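Search questions, topics, people
Skomstead Neighbors Help Desk
4 min read

Painting old kitchen cabinets a dark red: am I going to regret it?

Hello everyone! We moved into a little house off Onuoha Street in March and the kitchen is small but gets lovely morning light. The cabinets are plain old wood ones, a tired honey color, and I have my heart set on a very deep red, almost the color of black cherries. My sister thinks it will feel like cooking inside a wine bottle. The counters are cream and the walls are white and will stay white.

I've never painted anything bigger than a chair. Do I have to sand everything down to nothing first? Will every little fingerprint show? And should I do the top cabinets as well, or only the bottom ones? We have two kids and a dog who leans on things, so it has to be tough. I'd rather not take a month over it, but I can be patient if there's a good reason. Thank you so much in advance, you were all wonderful about my gutters.

Yetunde Aliyu

mapleandmoss

Oh, do it! I painted mine a dark red five years ago and I still get a happy little lift when I come down in the morning. You don't need to sand to bare wood. Wash everything twice with a good degreaser (kitchens are so much greasier than you think, especially above the stove), rinse, let it dry overnight, then scuff with 150 or 180 grit until the shine is gone. After that, here's how I'd go about it.

Take the doors off and label them. Masking tape inside the hinge hole, with the same number on the cabinet. I skipped this and spent an entire evening trying doors like Cinderella's slipper.

Use a gray tinted primer. Reds are famous for poor coverage, and over white primer you'll be on your fourth coat and close to tears. The paint counter will tint it for you if you bring the color chip along.

Test the color in the shade as well as by the window. A deep red can go nearly black wherever a shadow falls, and you may love that or you may hate it. Paint a big piece of board and lean it in different spots for a few days, morning and night.

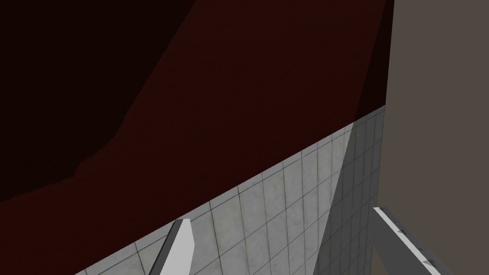
Roll first, then brush the corners. A small foam roller gives a soft, even finish on flat panels. Thin coats, and don't go back over it once it gets tacky, however much you want to.

Leave it alone! Dry to the touch is a long way from hard. Mine took the better part of a month before I stopped being able to dent it with a fingernail, so keep the dog away if you can.

As for the top ones, in a small kitchen I'd paint the bottoms first and live with them for a couple of weeks. You can always carry on upward. I used Meltine cabinet enamel in satin and spent $159 all told, counting rollers and tape.

grumpyglenn

Too dark. You'll be wiping flour off it every day. Go with a nice tan.

Patience_B

I'm going to gently disagree with Glenn. Flour does show, but tan shows spaghetti sauce, and with two children I know which one I'd be wiping more often. Satin is the right choice for fingerprints. Gloss shows everything, and dead flat paint gets shiny patches where hands rub it.

The one thing I'd add is to look at the undersides and the end panels before you decide you're finished. I did all my fronts, felt very pleased with myself, then sat down at the table and saw a stripe of old honey wood under every single upper cabinet. Also, take the knobs off instead of painting around them. I put on brushed ones from the Brellia catalog afterward and they look lovely against the red. Please come back and tell us how it went, and what your sister says!

154 people found this page helpful

Related topics
Getting old grease off cabinet doors
Hinges that won't line up after painting
Oil or water based enamel for trim
Cream counters with a yellow stain near the sink
Gutters that drip at the corner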